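Finish Technician, Wood Surfaces (Second Shift)
Mimen Furniture Works, Miltport plant
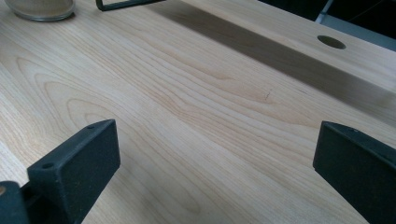 Tabletop with pale, light-toned grain.

Department: Finishing and Surface Inspection
Reports to: Finishing Supervisor
Type: Full time, hourly
Shift: 2:30 p.m. to 11:00 p.m., with a 30-minute unpaid meal break
Openings: 2
Reference: 833

Position summary

Mimen makes solid wood and veneered tables for schools, libraries and restaurants. The Miltport plant employs 189 people across milling, assembly, finishing and shipping. The Finish Technician prepares, sands, coats and inspects tabletops before they are released to final assembly. The position is on the flat line, where parts run up to 10 feet in length. Turned legs and chair parts are finished in a separate department and are not part of this job.

Duties

Receive tabletops from the panel room and check them against the work order for species, thickness, edge profile and grain direction.

Measure moisture content at the specified points with a pin meter. Parts outside the range on the work order are tagged and returned to conditioning.

Run the wide belt sander through the grit sequence for the part. Change belts, set the feed rate and record both on the line sheet.

Hand sand edges, corners and any area with cross-grain scratches. Raking light is used at every hand sanding station.

Mix waterborne and oil-modified coatings by weight. Check viscosity with a flow cup at the start of the shift, after the meal break and after any change of batch.

Spray sealer and topcoat with HVLP and air-assisted airless equipment. Wet film thickness is checked on the first part of each order and then at the interval printed on the sheet.

Inspect cured parts for runs, orange peel, dust nibs, pinholes and uneven sheen. Take gloss meter readings at 60 degrees and enter them in the inspection log.

Repair minor defects using the approved methods. Parts that need to be stripped go to the rework rack with a completed tag.

Clean guns, lines, filters and booth surfaces at the end of the shift. Solvent rags go in the covered metal cans only, and the cans are emptied before the last technician leaves the floor.

Required qualifications

One year of spray finishing experience on wood, or completion of a wood finishing program of at least two semesters. Automotive or metal finishing experience will be considered if the applicant can pass the sanding portion of the bench test.

Ability to read a work order and a product data sheet in English.

Ability to calculate mix ratios by weight, including fractions of a batch.

Ability to tell small differences in color and sheen. A color vision screening is given after a conditional offer.

Ability to wear a half-mask respirator for up to two hours at a time. Medical clearance and fit testing are arranged and paid for by the company. Facial hair that crosses the seal of the mask is not permitted on the spray line.

Preferred qualifications

Experience matching stain on maple, birch, ash or white oak.

Experience with two-component waterborne coatings.

Forklift certification. Training is available after the probationary period.

Physical requirements and conditions

Standing for most of the shift. Frequent lifting of up to 50 pounds. Larger tops are moved with a partner or with the vacuum lift. The sanding area is loud and hearing protection is required at all times past the yellow line. The finishing room is held at a fixed temperature and humidity year round. The panel room is not air conditioned.

Pay and benefits

The hourly rate is set by the bench test score and prior experience. The second shift differential is paid on all hours worked, including overtime. A sign-on payment of $1,000 is made in two equal parts, the first after 60 days and the second after six months. Medical and dental coverage begins on the first of the month after 30 days of employment. Safety shoes are reimbursed once per year with a receipt. Respirators, filters, gloves and coveralls are supplied.

Bench test

Applicants selected for an interview will complete a paid bench test lasting three hours. The test consists of sanding one panel to the written specification, mixing one small batch of sealer, spraying two panels and completing an inspection sheet on a third panel that has already been finished. All materials are supplied. Bring closed-toe shoes and safety glasses. Prescription glasses must have side shields or be worn under the goggles provided.

Scores are valid for one year. An applicant who does not pass may repeat the test once after 90 days.

How to apply

Submit a resume and the plant application form. Forms are available at the Miltport front office, Ocampo Street entrance, between 8:00 a.m. and 4:00 p.m. Write reference 833 in the box marked "Position." Do not send samples or photographs of past work. They cannot be returned.

Current employees of the Takari plant may apply through the internal transfer process. Transfers keep their seniority date but must complete the bench test.

Applications are accepted through the end of April. Start dates will be set by the Finishing Supervisor after testing is complete.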